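Klötze greifen für die Statistik

23. März 2018

Ich war bei Nelano zu Besuch und muss gleich davon erzählen! Dort sammelt Minttu Harju mit ihrem Kollegen Faraji Mohamedi Griffversuche, aus denen ein Programm später lernen soll, wie man Teile aus einer Kiste holt. 1.000 Versuche sind schon gespeichert, bis September sollen es 4.000 sein -- und jeder zählt, auch wenn der Klotz wieder runterfällt. Gerade die Fehlgriffe seien Gold wert, meint Minttu (ich habe prompt zwei davon beigesteuert, denn ich durfte selbst mal ran).

Zwischendurch wird immer wieder umgeschichtet, damit die Klötze nicht ständig gleich liegen. Faraji macht das von Hand und ziemlich schwungvoll, man hört es bis in den Flur.
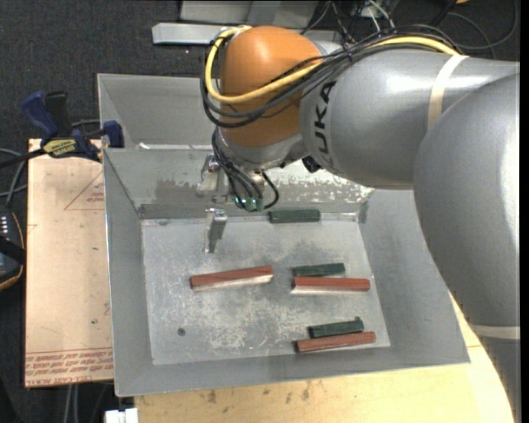
Drei grüne und drei rotbraune Klötze in der Kiste, darüber der Greifer am KUKA-Arm.

Die gesammelten Daten gehen danach an Kavley, wo das Training läuft. Im September fahre ich noch mal hin -- dann hoffentlich mit besserer Trefferquote!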